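Print this page | E-mail this page

Riveson Cooperative Automation Program
Demonstration Working Group
Minutes of the Regular Meeting

Chair: Peadar Horgan
Also attending: members from Riveson, Getatik and Fitstead. Dr. Đặng joined by telephone from item 3 onward.

1. Opening and prior minutes

The Chair called the meeting to order and confirmed a quorum. The minutes of the April meeting were approved with one correction: under item 4, "replayed" should read "recorded."

2. Collection report

Getatik reported that 506 demonstrations have been accepted into the shared record for the two-arm sorting work. All were made by remote control, with one operator driving both arms. Demonstrations made by guiding an arm by hand are kept in a separate record and are not part of this total.

Fitstead asked whether runs in which the operator paused for a long time had been accepted. Getatik replied that they had, provided the arms were still and the task was later completed. After discussion it was agreed that a pause longer than 15 seconds will be marked in the log. Runs already accepted will not be reopened.

3. Hand guiding and remote control

Dr. Đặng presented a short paper comparing the two methods. Operators found hand guiding easier to learn, but one person could not comfortably guide both arms together, and the operator's own hands were often in view of the head camera. Remote control took longer to teach. New operators tended to close the gripper too early and to approach objects at too steep an angle.

Riveson noted that the paper covered only 2 operators and asked that its findings be treated as preliminary. Dr. Đặng agreed. Members accepted the paper for information and took no vote on it.

MOVED by Fitstead, seconded by Riveson, that remote control remain the standard method for two-arm tasks through the end of the current phase. Carried.

4. Operator training

The Chair reported that the training sheet is out of date. It still describes the former starting position and does not say who may stop a run. Members agreed on the following wording: "The operator or the observer may stop a run at any time. A stopped run is saved and labeled as stopped."

Getatik asked that new operators complete a supervised session before their runs are counted. Agreed without objection.

5. Table setup for the sorting task

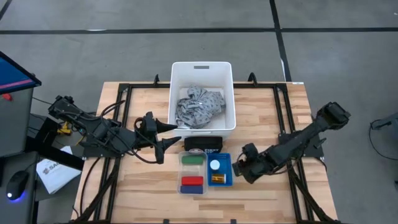
RIVESON, May 26, 2022. The group reviewed the table with the bin at the far side, the pouch in front of it, and the clear container and blue tray side by side nearest the operator's view. Fitstead observed that the red and dark blue blocks sit close together in the clear container, with the green block apart from them, and asked whether the spacing should be fixed. Dr. Đặng preferred that it vary between runs. It was agreed that spacing may vary but that each block must remain inside the container at the start.

Riveson asked that the cloth in the bin be left bunched, as folding it would change the grasp the operator has to show. Agreed. The position of the tray will be recorded at the start of each session.

6. Action items

Getatik: add the pause marker to the log format.
Chair: circulate the revised training sheet.
Fitstead: draft a note on starting positions for the clear container and tray.

7. Adjournment

There being no further business, the Chair adjourned the meeting. Corrections to these minutes should reach the Chair before the next regular meeting.

Last updated by the Office of the Chair following member review

Contact the Working Group | Copyright Riveson Cooperative Automation Program | Back to top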